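Dikatgate Children's Dental Program
Progress report to the Inskip Fund, second half of the grant year
Prepared by Tarık Şimşekoğlu, program coordinator

Dear members of the board,

With this report I inform you about the work done with your grant between January and July. The financial table is sent separately by our accountant, so I write here mostly about the activities and about two points where we need your decision.

School screening

Our plan was to check the teeth of 400 children in the primary schools of Dikatgate and Findstead. Until the end of June we have seen 396. The four missing children were absent on both visits, and their parents received a letter with an invitation to come to the clinic directly.

Of the children we have seen, 192 needed some treatment. Most of them had small cavities in the back baby teeth. A smaller group had gum problems or a broken front tooth which was never repaired. All families received the result on paper within one week, in the language they selected on the consent form. In the first half of the year this took us almost a month, and several parents complained, with good reason. The new form has only one page and the dentist fills it in during the check, so the office does not have to copy anything later.

Treatment

We opened the second treatment chair at Findstead in March. This was two months later than I promised in my last report. The water connection in the building was not suitable for the chair, and the owner of the building needed to give permission before the plumber could start. Since April both chairs are working four mornings per week.

Over 200 appointments were completed in this period, including fillings, sealants and simple extractions. The number of missed appointments is still too high in the afternoons. We now send a text message at 4 p.m. the day before, and the mornings became better after this. For the afternoons I cannot yet show a clear change.

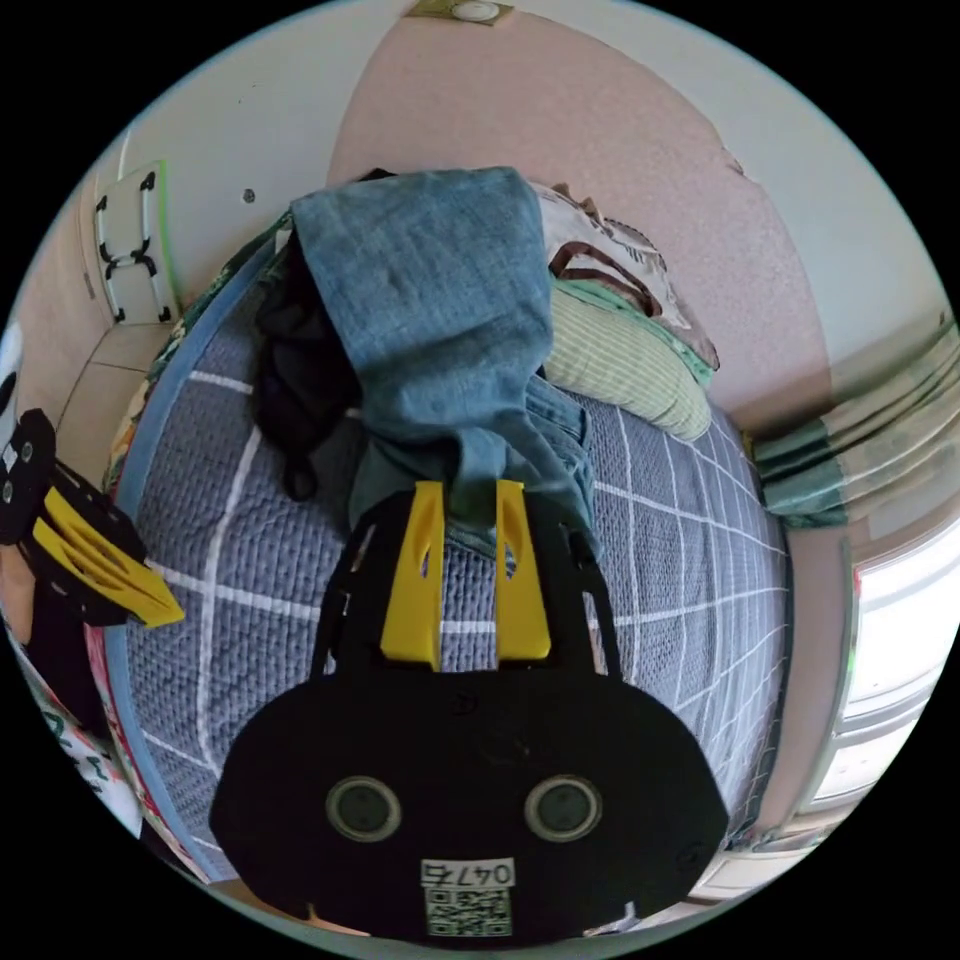 Children who need sedation are still sent to the hospital in Plodungate. The waiting time there is long, and we have no influence on it. Our nurse calls the families every month to ask about pain, and if a child has pain or swelling we see the child the same day.

Staff and training

Both dental assistants finished their course on X-ray safety. Our hygienist left in May for family reasons, and her position is covered now by a colleague who comes from Plodungate two mornings per week. We hope to fill the position before the new school year.

Brushing lessons

The lessons were given in all classes of the first and second grade. The teachers asked for shorter lessons, so we reduced them from 45 to 30 minutes and left out the part about the history of the toothbrush. The children liked the coloring tablets very much. The school cleaners liked them less, and we will use paper cups and covers on the sinks next time.

Points for your decision

First, we ask to move the unused part of the hygienist's salary to materials for sealants. The price of these materials is higher than in our budget.

Second, we ask if the screening may include the kindergarten in Findstead from the autumn. The director has already agreed, and we would need one more day of a dentist and no new equipment.

I would be thankful to receive your answer before the end of August, as the schools make their calendar at that time. The anonymous screening results for each school are attached, with the new consent form.

With kind regards,
Tarık Şimşekoğlu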